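Gevdale Wrist Recorder for Demonstration Collection
September
By Loredana Cattaneo

The Gevdale Wrist Recorder logs camera video, joint positions and gripper opening in step, so that each run of a task can be used as a training example for a learning system. It bolts to the Nevano and Monti arms without an adapter. Other arms need the flange kit, sold separately.

An operator guides the arm through the task and presses the foot switch to start and stop each episode. Episodes are saved one per folder, with the operator's initials and a task name. Internal storage holds 2,000 episodes of normal length. Copy them off over the network or pull the card.

Aled Meredith used the recorder to build our cold-work sample set, which has 2,292 episodes. We trained the first policy on 2,000 of them and kept 200 for testing. The remainder had a late foot switch press and were dropped.
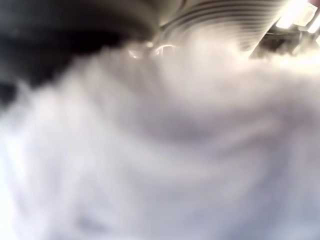 Episodes with heavy vapor should stay in the set. Tag them in the review tool with "low visibility" so they can be weighted or pulled out later. Joint and gripper data are recorded at the same rate whatever the camera sees. Auto exposure is on by default and should be locked before a session if the background is bright.

Supplied with foot switch, cable, card and mounting bolts. The lens cover is a spare part.

Related items
Flange kit for other arms
Spare lens cover
Clarkano episode review tool
Foot switch, long cable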